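3.2 Storage of small spare parts and the recording of stock

The second group of causes for the differences between the stock book and the real stock is connected with the way small parts are stored. In the Gadside depot, the register contained 3609 lines at the beginning of our study, and 1774 of them were for electrical parts of low value. These lines are seldom checked. A missing motor is noticed the same morning, but a missing switch is noticed only when a fitter needs it.

Earlier work on this question was mostly done in large warehouses. Dunstan, in her study of the Vesent stores, argued that the size of the container has more influence on counting errors than the training of the staff. She observed that people estimate when a container looks full and that they count when it looks almost empty. We found her argument useful, although the Vesent stores hold packed goods and our depot holds many parts without packing. Figure 6 gives an impression of the open bin type of storage. 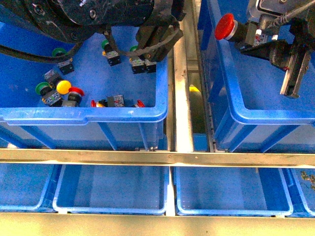

Figure 6. Open storage of push-button switches in blue plastic bins, with a row of smaller bins in front.

Open bins have clear advantages for daily work. The fitter sees the part at once, does not need to open anything, and can return a part that was not used. This last point is important for our subject. In the interviews, most fitters said that they return unused parts at the end of the shift, but few of them write the return in the book. The stock is then higher than the register says. Such positive differences are often ignored in the literature, maybe because they cost nothing at first sight. They do have a cost – parts are ordered which the depot already has.
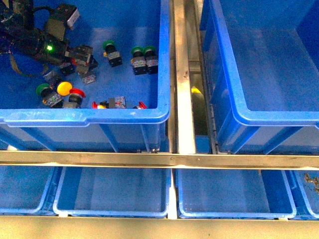

The names that are given to parts in the register are another source of error. The McKinnon catalog, which the depot used until July, puts the color at the end of the part name, and the printed list had space only for the beginning. Two lines with different colors could therefore look the same on paper. For many articles this makes no difficulty, but for push-button switches it does. Each of these has a colored cap on a black body with a gray contact block under it, so the cap is what a person looks at first, while the register gives this information last or not at all. The storekeepers solved the problem in their own way and wrote the color by hand in the margin. When the list was printed again, these notes were lost.

We also asked how a storekeeper decides that a part is the same as another part. The answers were not uniform. Some compared the article number, others compared the shape, and 7 of the persons interviewed said that they trust the label on the bin and do not look further. Jovetov describes a similar habit in hospital stores and calls it "reading the shelf". We keep this term here, as it describes well a situation in which the place of a part replaces its identity.
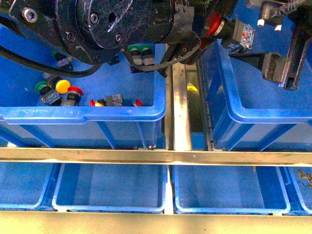
A consequence of this habit is that an error of place quickly becomes an error of number. If a part is put back in the wrong bin, one line of the register has too many and another has too few, and the total value hardly changes. The yearly audit, which compares values, does not find this type of error. A monthly check of a small number of lines would find it, but only when both lines are chosen in the same month. For this reason we chose the lines for our own check by shelf and did not draw them from the complete register. The procedure and its limits are described in Section 3.3.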